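## 4. What the success rates leave out

Claims that a machine can tidy a room usually rest on a number, and the number usually comes from a table the authors laid out themselves. We did the same in Section 3, so the complaint applies to us as well. In this section we go back over our own results and ask how much of the chore was really in them.

### 4.1 Spacing

In the spaced condition, objects were set out by hand with a gap on every side. The Skuto planner cleared 400 of 500 attempts, a rate of 80 percent, and the Erberg planner did slightly worse. Either figure would look good in an abstract. Both fell apart once the same objects were poured into a heap. Over 60 heap trials the Skuto planner emptied the heap without help in none, and the usual end of a trial was the operator reaching for the stop button.

It would be easy to blame perception. Lindqvist's first reading of the logs did so, and we no longer agree with it. In most of the failed grasps we reviewed, the planner had put its target in a sensible place. What it lacked was any idea of what the target was resting on, or what was resting on the target. Lifting one thing dragged up two more, and the trial went downhill from there.

### 4.2 Soft goods

Published grasping sets lean heavily toward rigid items of a handy size. Household messes do not. Gallagher's protocol, which we followed for scoring, gives one point per item removed, and a sock counts the same as a block. We think this hides the hard part. A planner can collect a respectable score by taking the easy items first and leaving the cloth until time runs out. When we rescored the January runs with fabric items only, the ranking of the two planners reversed, and neither score was one we would care to defend.

### 4.3 Sorting is a separate claim

"Tidying" in the title of a paper often means moving things from one container to another. A person asked to tidy would expect things to end up where they belong. The two tasks should be reported apart, and we were slow to do so ourselves. The Ciltwood log, with 3071 entries, has no field for whether an item went to the right place. Kiều added one on 10/2/18, and entries from before that date are left out of the sorting analysis.

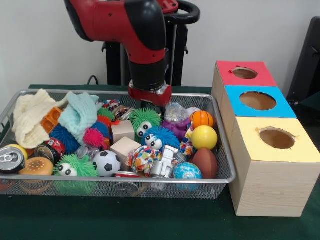 **Figure 4.** Arm above the mixed tray, with three target boxes to the right.

Difficulty in the mixed condition comes from variety more than from the number of items. A grip that suits a rigid cube has little to offer a bunched cloth, and a ball can roll off when touched a little off center. The tray in Figure 4 has all of these pressed together: knitted cloths at the left rim, two wooden cubes in the middle, balls down the right side, and spiky puffers wedged among them. Each box has a single round hole in its top, so a release must be aimed as well as timed. We have seen good grasp planners described with no mention of the release at all.

### 4.4 What we would accept as evidence

We would believe a claim of household readiness if the heap were made by someone outside the project, if the soft items were scored separately, and if every human touch during a run were reported. Our own system meets the third condition only. Until the other two are met, the rates in Section 3 should be read as describing a laboratory table, and we ask that they not be quoted as anything wider.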